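Kadia kitchen fair moves to Areck hall, doubles up on counter space

Wed 6 December

The Kadia home and kitchen fair is leaving its old spot on Kirkegaard Street and going to the Areck hall across the river, organizers said this morning. Doors open Friday at 10. Entry still 5 dollars, kids free.

Reason for the move is mostly parking. Last year people left cars on both sides of Kirkegaard and the bus couldn't get through for most of Saturday afternoon. The Areck lot holds 300, and there's a second lot behind the tire shop if that one fills. No parking on the grass this time.

More than 800 people came through last year. Khairul Ngau, who has run the fair since it was a few tables in a school gym, said he would be happy with the same number again.

"We ran out of coffee before noon and had a line out to the sidewalk," Ngau said. "I don't need it bigger. I need it to move faster."

There will be 30 stalls, mostly local. Cabinet makers, two tile shops, a knife sharpener, a woman from Kirnora who re-canes chairs while you wait (bring only one, she says). The used appliance corner is back but smaller - the hall has limits on what can be pluged in at once. Stall list was supposed to go up in November and is still not on the fair's web page. Ngau said it would be there tonight.

Also new, a table where you can get a rough price on redoing a countertop. Bring your measurements in inches and a phone picture of the room. It's not a quote, just a ballpark, and you don't have to sign anything. Wood and stone are both back in demand, Ngau said, often in the same kitchen, and people want to know what each one costs before they start ripping things out. 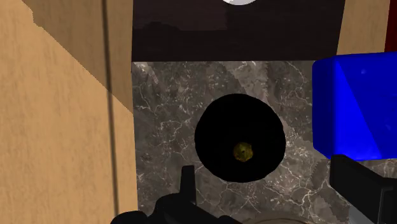 Wood next to marble, in a computer rendering.

Talks are on Saturday only. Sink leaks at 11, sealing stone at 1, how to read a contractor's bid at 2:30. The room is upstairs and seating is first come. There is an elevator but its slow, so leave time.

Food trucks will be on the river side both days. Dogs not allowed inside, same as before.

The number 5 bus stops one block from the hall. Fair closes at 6 Friday, 4 Saturday. Stall holders who haven't picked up their badges can get them at the side door Thursday after lunch - bring ID.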